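Drollasby building opens shared laundry and study floor to renters

The apartment building at 2957 Fetgate Avenue has opened its second floor to the people who live there. The floor was closed for most of last year while the owner, Perkura Residential, changed it from office space into rooms for common use. Renters received the new door codes this week, and the first of them came down the same evening.

The floor has a laundry room, a long study room with desks along the windows, a small kitchen, and a room for parcels. All of it is included in the rent, except the washing machines, which are paid by card. A wash costs two dollars and the dryer is free for the first cycle. Perkura says this price will stay the same until the end of the year.

Lavanya Kurup manages the building for Perkura. She explained that the plan changed during the work. In the beginning the company wanted to build a gym on this floor, as many new buildings in Drollasby have one. Then it asked the renters by letter what they were missing, and the answers went in another direction.

"Many people wrote to us that they already have a gym near their job," Kurup said. "What they did not have was a good place to wash their clothes, and a quiet table. Before, they had to carry everything to Derkach Street, also in winter."

The building has 971 square feet of study space, divided by a glass wall. On one side of the wall talking is allowed, and on the other side it is not. There is wireless internet on the whole floor. The desks cannot be reserved, but the two closed rooms at the end of the corridor can, for up to two hours at a time. Reservations are made in the same online account where renters pay their rent and report repairs.

The laundry room is open from six in the morning until eleven in the evening. The study room does not close. The kitchen has a refrigerator, two microwaves and a sink, and food left in the refrigerator must have a name and an apartment number on it. It will be cleaned out on the first of every month.

Lawal Bashir has rented a studio on the sixth floor for three years. He works at night and studies for his accounting license during the day. For him the noise of the construction was difficult, he said, especially the drilling in the autumn, and he would have liked a lower rent for those months. Perkura gave each household a single credit on the December bill.

"The result is nice, I must say it," said Bashir. "My apartment is one room. If I open my books, I have no place for dinner."

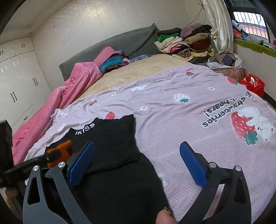
He hopes that the washing machines will be enough for the whole building. On the first evening there was a line of people waiting, and some of them went back upstairs with their bags. Kurup answered that the company expected this in the first days, and that it has left space and water connections for more machines along the back wall. It will look at the use of the room in March and decide then.

Guests may use the study room together with a renter, but they cannot receive their own code. Children under twelve must be with an adult in the laundry room. The parcel room has a separate lock, and the code for each delivery is sent by text message. Parcels which are not picked up after ten days go back to the carrier.

Perkura owns one more building in Drollasby, on the other side of the rail line. The company has not decided if it will make a similar floor there. The ground level of that building is rented to shops, and their contracts must end first.

Renters at Fetgate Avenue who did not receive a door code can ask for it at the front office during normal office hours. They should bring a photo ID and know the number of their apartment.

Last updated: 26 Jan 2020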